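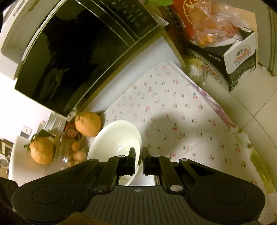
El mantel de las cerezas, el bol blanco y las naranjas gordas. Abro hilo.

Inicio Explorar Notificaciones Mensajes Guardados Perfil

Llevo desde marzo prometiendo el hilo de la mesa de la cocina y siempre lo dejo para luego. Pues venga, hoy toca, que tengo el café recién hecho y ninguna gana de ponerme con la plancha.

Lo primero, el mantel, que me lo preguntáis cada vez que asoma una esquinita. Blanco, con cerezas rosas y rojas y sus hojitas verdes. No lo compré hecho: era un retal de la tienda de telas Nultton, la que está al lado de la estación, y salió del cajón de los restos (¡el mejor cajón del mundo!).

El retal no llegaba para cubrir la mesa recto, quedaban dos lados pelados y feísimos. Estuve un rato dándole vueltas, literalmente, girando la tela como quien busca la salida de una rotonda, y al final lo puse en diagonal, con la punta hacia el fondo. Me gustó tanto que ahora los manteles rectos me parecen de banquete de boda.

Lo de debajo, eso morado y rosa que asoma por el borde, y más abajo lo verde amarillento, también tiene su público, ya lo sé. Me encanta que se vea. Mi madre viene, tira del mantel para taparlo, se va, y yo tiro para el otro lado. Así llevamos años.

Para las que cosen: dobladillo estrechito, a máquina, hilo blanco. Lavé la tela antes de cortar. La vez anterior no la lavé y acabé con un mantel para mesa de muñecas, así que por favor, lavad antes.

Manchas: en un mantel de cerezas las manchas de cereza se disimulan bastante, y eso es una ventaja que no sale en ninguna etiqueta. Las de vino ya son otra historia. Jabón de pastilla, agua fría, frotar flojito y al sol. Con el café no he encontrado nada que me convenza del todo, se aceptan trucos.

Segundo asunto, el bol. Blanco crema, liso por dentro, con ese brillo que te pilla la luz de la ventana. Me lo regaló Elfriede Böttcher, mi vecina de arriba, cuando se deshizo de media alacena antes de mudarse con su hija. Bajó con una caja de cartón y me dijo «coge uno». Cogí este. Luego me arrepentí de no haber cogido también la sopera, pero una tiene su dignidad.

Lo uso para todo. Para batir huevos, para la ensalada cuando somos dos, para dejar las llaves cuando llego cargada — y luego no encuentro las llaves porque encima he puesto el correo. Vacío también me gusta, que conste. Un bol vacío encima de la mesa da la sensación de que estás a punto de cocinar algo, aunque luego cenes pan con queso.

Elfriede decía que en ese bol la masa de las tortitas salía mejor. No tengo pruebas. Pero os dejo su receta, que me la apuntó detrás de un recibo y la tengo pegada en la nevera con un imán.

Masa de Elfriede: 315 ml de leche, 4 huevos, harina a ojo hasta que caiga de la cuchara como una cinta, pizca de sal y ralladura de naranja. La ralladura es lo importante. Dejar reposar tapado con un plato mientras pones la mesa. Sartén con poquita mantequilla y la primera siempre sale fatal, esa se la come la cocinera de pie.

Y ya que sale la ralladura, las naranjas. Bueno, naranjas o lo que sean, que en el puesto las llaman de una manera y mi tía las llama de otra y yo no me meto. Grandotas, con la piel llena de bultitos y una con las hojas verdes puestas. Yo veo una fruta con hojas y pierdo el criterio, me la llevo a casa aunque cueste el doble.

Son feas y son buenísimas. La piel es gruesa, se pela con la mano y deja los dedos oliendo toda la tarde. Por dentro tienen pipas, aviso, así que si las exprimís, colador. Yo las como en gajos, a media mañana, encima del mantel y sin plato (mamá, si lees esto, con plato).

Las hojas no las tiréis. Se secan en un par de tardes encima del radiador y se pueden meter en el cajón de los trapos. Una amiga, Estela Espinoza, las echa en el agua del arroz. Lo probé con bastante desconfianza y repetí.

Pregunta que me habéis hecho varias: si la fruta se guarda en la mesa o en la nevera. En mi casa, en la mesa, suelta, al lado del bol y de los demás cacharros. Dentro del bol me duraban menos, se me quedaban las de abajo olvidadas. A la vista me las como antes. Si hace mucho calor sí que van al cajón de la nevera, pero entonces las saco un rato antes de comer porque frías no me saben a nada.

Otra: si recojo la mesa para enseñarla. Pues según el día. Normalmente voy empujando todo hacia la izquierda y dejo la derecha libre, que es donde me siento y donde el mantel luce más. Técnica milenaria. La recomiendo muchísimo.

Lo que sí hago cada noche es sacudir el mantel por la ventana del patio. Es mi momento favorito del día, no exagero. Dos sacudidas, lo vuelvo a poner en diagonal, aliso con la mano y ya parece que tengo la vida en orden.

Edito porque me estáis friendo a mensajes: el estampado de cerezas ya no lo tienen en Nultton, pregunté la última vez y el señor me dijo que entró un rollo y voló. En Sernero vi uno parecido con fresas, más apagado de color. No es lo mismo, pero para servilletas haría buena pareja.

Y otra edición: no, el bol no tiene marca por debajo, ya lo miré. Elfriede cree que venía de una vajilla que compró su madre, pero de eso solo queda lo que ella cree. Si alguna tiene uno igual, que me escriba, que me hace ilusión.

Madre mía, 288 respuestas al hilo anterior, el de los trapos de cocina, y todavía me faltan por contestar las de la lejía. Voy poco a poco, de verdad. Las que preguntáis por los de rayas, os leo, os leo.

Próximo hilo, a elegir: el cajón de los tápers sin tapa o la mermelada de estas mismas naranjas, con la piel y todo. Votad en comentarios. Yo voto mermelada, que las tengo ahí mirándome y el cajón me da miedo.

Me voy a pelar una. Con plato.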